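Residents' Help Exchange: Home and Kitchen
Oiling a maple board before first use

I have received a maple cutting board and wish to know which oil is suitable, and how many coats are required before it may be used for food. The supplier's leaflet does not address the matter.
Posted by Trosgate Tenant

Áine Cronin
Food-grade mineral oil is recommended. Wash the board by hand, stand it on its edge overnight, and apply the oil generously with a clean cloth. Leave it for 12 hours, wipe away any excess and repeat. Two coats are sufficient for most new boards. Olive oil should be avoided, as it will turn rancid.

Kaltley Desk
Any oil will do. I use what is in the cupboard.

Ó Dálaigh
The reply above should be disregarded. I would add that both faces must be oiled equally, or the board may warp. 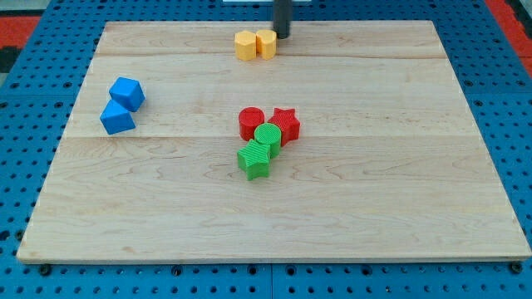 Thereafter a monthly coat is adequate. Boards in daily use at our Skastedbridge kitchen are also sanded lightly each January with 400 grit paper and oiled again the same evening.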